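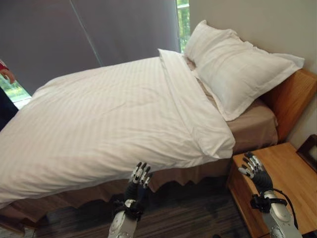 Local News > Out and About

Print this story | E-mail this to a friend

November | By the Ramilow correspondent

The Barros has beds again

Well, I've been to see it! The Barros guest house on the hill road opens its upstairs rooms again this month after being shut since spring, and I was let in one morning for a nose round before the first bookings arrive. I should say straight off that I have a soft spot for the place. My parents stayed there the night before they moved to Ramilow, and my mother used to talk about the eiderdown on that bed as if it had been a relative.

The eiderdowns have gone, I'm sorry to report, and so have the candlewick bedspreads in that funny salmon colour. Everything is plain white on top now. The new duvets have a stripe in them, white on white, and I had to stand at the right angle to the light before I noticed it at all (then I couldn't stop noticing it). Under that the sheets are a light brown, somewhere between tea and toast, and I think it suits the wood very nicely. I was told the linen came from Lustetti, the contract people over in Patum, who also took away the old stuff for dust sheets.

There are seven rooms altogether and five of them are ready. The other two are at the back, over the kitchen, and are waiting for plasterers, so don't ask for those if you like a view of the yard.

I spent most of my visit in one of the front bedrooms while the bed was being sorted out, and I do mean sorted out, because they take it seriously. The top edge of the duvet gets turned back into a broad band across the bed, and the pillow, one of those with a flat border all the way round, is propped against the headboard and left alone. I asked whether there would be cushions. There will not be cushions! I gather the old ones spent every night on the floor and every morning being picked up again, and the decision was made with some feeling.
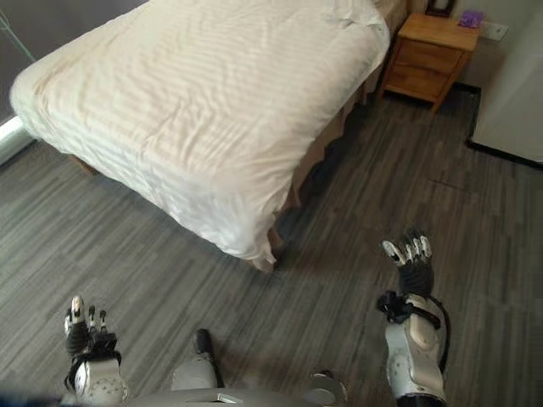

Bedside at the Barros: white duvet, honey-coloured wood and two drawers for your bits and pieces.

Now, the nightstand. Anybody who stayed in the old days will remember the wobbly bamboo tables with room for a pair of glasses and nothing else. The new one is a proper piece of furniture with two drawers, and the corners on the front of the top are nicely rounded off, which my hip appreciated when I squeezed by. The colour is a good match for the headboard as well. I'd have liked a hook for a dressing gown somewhere near the bed, and I said so, and it was written down on the back of an envelope, so we shall see.

The carpet has divided people. It's dark, with long streaks of charcoal running through it, and one of my neighbours who had a peep before me said it was like a wet road. I rather like it. It'll hide a dropped biscuit, and with pale walls and all that white bedding you want something a bit heavier underfoot. The old carpet had roses on it the size of dinner plates and I can't say I miss them.

What I hadn't expected was how long a bed takes. You'd think you would throw the thing over and have done, but there's the side that hangs too low, and then you pull it straight and the foot's gone wrong, and by the time you've been round to see to that there's a crease right across the middle.

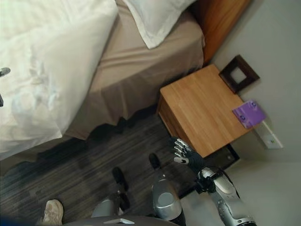
I do mine at home in the time it takes the kettle to boil and it looks like it, too. At the Barros they allow five minutes a bed once the sheets are on, and I was assured that this is plenty when you've got the knack. I offered to have a go and was very politely given the pillow to hold.

As for the practical side, breakfast will still be downstairs in the bay, and the porridge is staying, though the kippers are only on request. Check-in is from mid-afternoon. There's still no lift and the stairs are still steep, but the banister has been tightened and no longer comes with you. Dogs are welcome in the ground-floor snug and not in the bedrooms, and looking at those duvets I can see why they're being firm about it.

The bus from Patum stops at the bottom of the hill, and it's a five-minute walk up if you're fit and a bit more with a suitcase. Bookings are being taken by phone or at the front desk, and I'm told the website will be back once somebody finds the password. If you only want to look, the door will be open on the first morning from ten until noon, with tea in the bay. Please wipe your feet.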